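The Shelf Against the Brick

Small things, white shelves, and the long business of deciding what goes where

21 November 2018

Three days left on this piece and the shelves still aren't done. So, writing from the floor, coffee next to me, a pile of frames on one side and a pile of books on the other. Shelves first. Then words. Or both at once.

The unit is white. Built in, boxy, cubbies in different sizes, and in places it has no back, so the old brick comes through. Red, orange, a brown that goes nearly black in the evening. When we moved into Trostside in March the plan was to close all of it up with board and paint. A man came and quoted for it. 600, plus paint, and he wanted to start that week. We said give us a few days to think and then we never called him back, and I'm glad, every time I walk past with the laundry.

Brick does a lot of work for you. A white cubby with a white back needs filling or it looks like a locker. A white cubby with brick behind it can hold one thing. Or nothing at all, for a while.

That's most of what I know about styling shelves, and I've been writing about houses for a long time.

Start by emptying

Everything off. Really everything. Onto the bed, the table, the rug. It's a horrible half hour, the room looks like a yard sale and you'll want to stop and read old postcards. Don't. Wipe down while it's bare. Dust off the brick gets onto the white paint as a sort of pink powder, and a dry brush shifts it better than a cloth does. A damp cloth just makes pink mud. I learned that on the bottom row.

Then leave it bare overnight if you can stand to. We did two nights. You start to see which cubbies catch the morning and which ones you only notice sitting down.

Put the biggest things up first

People start with the little stuff. The little stuff is fun. But you end up with a row of eggcups and no room for the atlas. So, big first: the frame, the tall jug, whatever box has the receipts in it. Hold it in the opening before you set it down. Hold it higher, tip it, bring it forward. Arms get tired. Worth it.

Ours went through four cubbies before lunch. The window's just above, blinds down but the light still gets through, and anything glossy throws it straight back at you. A matte thing is easier under a window. A dark border helps too, against all the white. Gold, tan, anything in that toasty range sits nicely with brick, and I'd never have thought to put the two together if I hadn't been standing there with one in my hand.
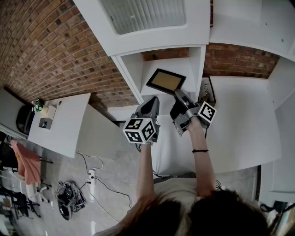
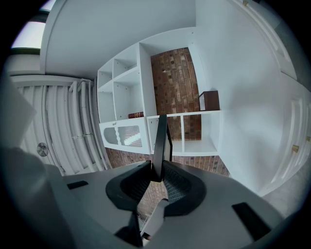
First picture: tan panel, thick black border, up by the open cubby. Second: the brown book lying flat, small dark wooden box to the right on the same level.

Books lying down

I used to be strict about this. Books stand up, spines out, that's what a spine is for. Then a friend of a friend sold me a whole carton of old hardbacks, and half of them were too tall for anything but the floor.

So they lie down. One flat book on a long shelf looks calm. Three flat books start to look like a hotel lobby. One is plenty if the binding is good: brown, a reddish spine, a bit of faint gold on it. Nobody has to be able to read the title from the sofa. And it stays put when the kids run past, which the standing ones do not.

The wooden box is the same idea. Low, dark, reddish. It sits out toward the edge of the unit and stops the eye there. Zestetti, the little shop down by the bridge where I buy too many boxes, has a whole wall of these, and the owner's advice was to leave a hand's width of bare shelf on each side. I've been doing it with everything since. Jars, clocks, the radio. It works for the radio especially.

About that door

There's one section of the unit that closes. White door, glazed panel, arched window in it, a small brass latch up near the top. I love the latch more than is reasonable. It has a click.

We nearly took the door off. It was the only closed bit at that end and it seemed fussy next to all the plain openings. But you need somewhere that shuts. Every open shelf in the world depends on a shut one nearby, for the chargers and the tape and the birthday candles. A glazed door is a half measure, I know, things show through. Put the nicer odds and ends at the front, the rest behind.

If you are buying new, Juna does a plain white cabinet with a catch close to this one, and they'll sell you the catch on its own if you write and ask. Brass will go dull. Let it.

The little frame

Next to a big white tabletop you need something small and dark or the whole corner floats off. We've got a small picture in a dark frame, propped up at the back edge of the surface. No nail. I've stopped hanging small pictures altogether. Propped, you can move them when the table gets used for something else, wrapping presents, cutting out a dress, the tax. And the table does get used. That's the other thing about white furniture, it invites you to spread out, and then you have to clear it all off again for supper.

Keep the propped things to the back. Leave the middle clear. I'd put that on a sign if I owned signs.

What it cost

Since readers always ask. Paint, a quality eggshell white, two cans. Brushes I had. Linen for the cushions came from Lã, bought in the spring and only now sewn up, becuase that's how sewing goes in this house. All in, with the cushions, 194. The frames and the books were here already, in cartons, in the hall, since the move. So mostly it cost a weekend, and the sore neck from looking up at the top row.

Things that didn't make it back on the shelf: a brass owl, the second brass owl, a stack of magazines (sorry), a bowl of shells. The shells went to the bathroom. The owls are in a bag by the door and one of them may come back, I keep going out to look at it.

Some quick ones before I have to send this

White on white shelves wants texture. A basket, a linen cover, something rough.

Don't match your frames. Match the borders, maybe. Dark with dark.

If brick shows through, leave at least one cubby with nothing in front of it. Ours changes week to week, whichever one empties out first.

Blinds on a window over shelves: horizontal ones, and tilt them so the light goes up to the ceiling. Saves the spines from fading. Saves you from squinting too.

Check the height of a shelf with the thing itself in your hand. I've measured and been wrong more times then I'd like to say.

And sit down and look. From the chair you really sit in, with the lamp on. Half of what I'd arranged standing up was wrong from the chair, the jug was hiding the best bit of wall, and I had to get up and do the entire right side over. Still doing it. The clock's on the rug and I haven't found it a place.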